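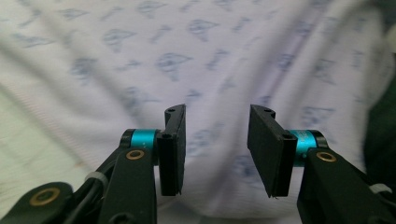

Vullel won't sync my saved passwords to the new laptop

Posted in Passwords and Sign-in

Hello everybody! I've been reading this site for a good while but this is my first time asking anything, so please bear with me. I use Vullel to keep all my passwords (74 of them at last look, which is a little embarrassing) and it has worked just fine on my old Windows computer. In February I bought a new laptop, installed Vullel, signed in with the same master password, and it only shows 30 of them. The rest are all still there on the old machine. I've tried signing out and back in, and I restarted both computers. I'm scared to press the "Reset vault" button in case I lose the whole lot. What should I try next?

Sunex

Welcome, and please don't touch that reset button yet – you were smart to wait! I went through nearly the same thing when I helped my sister move to her new computer. What we found was that some of her logins were kept in a folder marked "This device only," and those never get sent anywhere. On the old laptop, open Vullel, go to Settings, then Folders, and look for a small gray padlock beside the folder name. If you see one, click it and choose "Include in sync." Leave the program open for a few minutes with the internet connected, then go to the new laptop and click Sync Now.

Before any of that, please do make a backup. It's under File, then Export, and you'll want the encrypted kind. Save it to a thumb drive and put it somewhere safe. My sister's took two tries before everything came across, so don't give up if the first one looks the same as before.

Gape

are both computers on the same version? mine quit syncing till I updated the old one. Help > About

Jundance

Thank you both so much! It was the padlock, on a folder I must have made years ago and forgotten. I made the backup first, like Gape said. Both laptops match now and I've started cleaning out the old store accounts I don't use.

Sunex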